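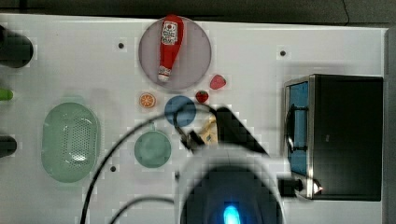 Wurniden Community Kitchen — jam and chutney session safety checklist

Walk round with this before the first pan goes on, then again at the close. Put a tick, a cross or "n/a" against each line and write in the comments space as much as you like. I love reading the comments! They are how half of these lines got here in the first place.

Session lead: Hiu-tung Pan
Session: March marmalade, morning
Doors open: 9.30

1. BEFORE ANYONE ARRIVES

Floor swept and dry from the back door to the sinks. TICK
Fire blanket on its hook, tapes hanging down and easy to grab. TICK
First aid box open and checked: burn gel, blue plasters, cling film. TICK
Comment: Only two sachets of burn gel left. Enough for one morning but please restock before the chutney sessions start.

Extractor fan running on both speeds. TICK
Comment: What a difference the new filter makes. You can hear yourself talk on the high setting now, and the windows stayed clear right through the first boil.

Window nearest the hob opens and stays open. CROSS
Comment: Stay is loose again, so the window drops shut when the door bangs. Wedged for now with a folded cloth. Needs a proper screw.

2. HOBS AND PANS

All rings light first time. TICK
Comment: Front left is slow but it does catch. If it hasn't lit by a count of five, turn it off and let the gas clear before you try again.

Preserving pans sit flat, no wobble. TICK
Handles tight. CROSS
Comment: The Rowbotham pan (the big one with the lip, everyone's favourite) has a handle that turns a quarter of the way round when the pan is full. I've taken it out of use and tied a label to it. Such a shame, it makes beautiful marmalade, but a swinging handle on a pan of boiling sugar is a trip to A&E.

Pans filled no more than halfway once the sugar is in. TICK
Comment: This one takes courage because the pan looks so empty at the start! Then it comes up to a rolling boil and you see where the room went. We did two smaller batches with 300 g of sugar taken out of each and put towards a third, and all three set nicely.

Long-handled spoons only. TICK
Comment: One short spoon had crept into the pot by the hob. Moved to the baking drawer.

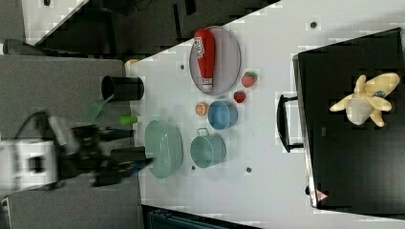
Pat wondered whether the halfway rule still counts for chutney, which hardly rises at all compared with marmalade. Good question, and I'd say you can go to two thirds with chutney as long as somebody stays with it. It doesn't climb, but it does spit once it thickens, and a fuller pan spits closer to your wrists. Long sleeves and a low flame for the last stretch, please. I've written that in as a line of its own for the next printing.

3. JARS AND LIDS

Jars looked over for chips, with a finger run round the rim (gently). TICK
Comment: Four binned. All from the same donated box.

Jars washed in hot soapy water, rinsed, and dried in the oven at 140C until needed. TICK
Lids new, or boiled for ten minutes. TICK
Comment: New lids all round this time. We had 190 in the Tonent tub at the start of the day, which should see us through to the green tomatoes.

Jars hot when hot jam goes in. TICK
Comment: Please, please don't take the whole tray out at once. A few at a time keeps them warm, and you aren't pouring in a rush. Cold glass and hot marmalade cracked a jar on us last winter and it went all down the front of the cupboard. Still finding bits of peel behind there.

Filling done on a board or folded cloth, never straight on a cold worktop. TICK
Funnel used for every jar. TICK

Headspace left at the top, 5 mm or so. n/a
Comment: Put n/a as I was at the other bench and didn't see every jar. The ones I checked at labelling were fine.

4. TEMPERATURE AND TESTING

Sugar thermometer checked in boiling water at the start. TICK
Comment: Ours read 99C, near enough. The old Drutus one read 94C, so it has gone in the bin with thanks for its long service.

Cold saucers in the freezer for the wrinkle test. TICK
Pan OFF the heat while testing. CROSS, then TICK
Comment: Forgotten on the first batch, remembered after that. It's so easy to get caught up in the pushing and peering while the pan carries on boiling behind you. I've added a card above the hob in big letters.

Nobody tastes from the pan. TICK
Comment: Saucer, wait, then taste. It smells so good that this is the hardest rule of the day!
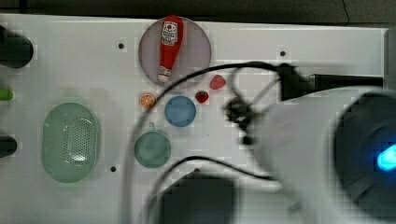
Leave the saucers in the freezer overnight if you can, wrote Jean on the back of the sheet, because half an hour isn't long enough when the freezer's full and the door keeps opening. Tried it for the afternoon group and she's quite right, the wrinkle showed straight away. Line changed to "saucers in the night before".

5. CLOSING DOWN

All rings off, gas tap off at the wall. TICK
Pans soaking, cool enough to touch before they go in the sink. TICK
Knives counted back into the roll. TICK
Floor mopped with hot water, twice by the hob. TICK
Comment: Sugar on a floor is like ice when it's damp and like glue when it isn't.

Labels on every jar: what it is, month made, allergens. TICK
Comment: 58 jars labelled and boxed, with lovely handwriting from the afternoon lot.

TO PUT RIGHT BEFORE NEXT TIME

Window stay — screw and washer.
Rowbotham pan — handle to be riveted. Not to be used until then.
Burn gel — six sachets.
Oven gloves — the left one of the long pair is thin at the thumb.

Checked and signed, H. Pan, 4.15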